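Home | Study | Projects | Student reports | Contact

Print this page | E-mail this page

Comparing two grippers for picking up clothes

Project report, Lernberg, robotics option, February

1. Task

The aim was to find out which of two grippers is better suited to lifting single garments from a mixed pile. The first, the Covunex, is a parallel gripper with flat rubber pads. The second, the Neltar, has curved fingers that close towards a common point. Both were fitted to the same arm, with the same wrist camera and the same controller settings. Only the finger geometry and the closing force differed.

2. Set-up

The pile was made up of shirts and other everyday clothing in plain colours. It was laid on the grey speckled worktop inside the enclosure, next to the wall with the wave pattern. We kept this wall as it was. The pattern gives the camera plenty of edges to work with, and plain fabric stands out well against it.

Each gripper was given 49 attempts. An attempt counted as a success if exactly one garment was lifted clear of the worktop and held for eight seconds. Lifting two garments together was recorded as a separate fault - this matters for sorting, where a double pick is worse than a miss.

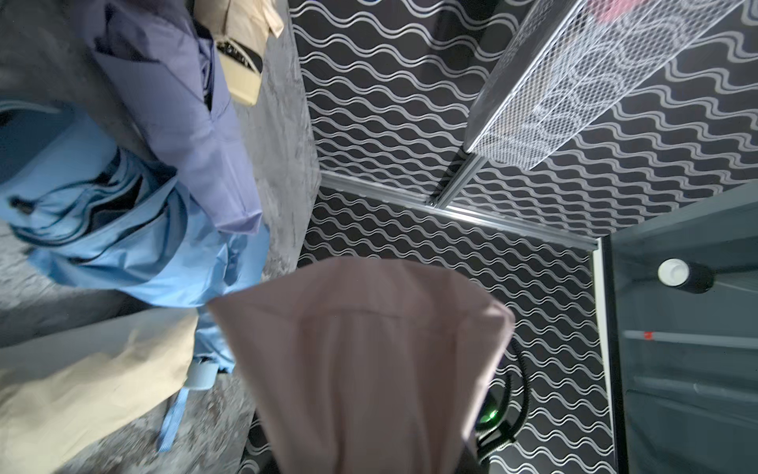 The grasp point was chosen by the controller as the highest fold within reach. The approach was always from above, at a fixed speed. We did not correct the grasp point by hand, even where it was plainly a poor one, as this would have hidden differences between the grippers.

3. Results

The Covunex succeeded in 31 attempts and the Neltar in 38. Most of the Covunex failures were slips on smooth fabric, where the pads closed on a fold but let go during the lift. Raising the closing force reduced the slips but increased the double picks. The Neltar slipped less often. Its main weakness was flat fabric, as the curved fingers need a fold to close around.

Camera view was a problem with both. Once a garment is held up it can hang close to the lens and hide part of the worktop, so the next grasp point cannot be planned until it has been put down. This added about 2 seconds to each cycle.

4. Further work

The Cárdenas controller has a force limit that can be changed during the closing movement. We had no time to test it. A low force at first contact and a higher one for the lift might suit the Covunex pads. The camera could also be moved further out from the wrist, although the cable would then need a new clamp.

Print this page | E-mail this page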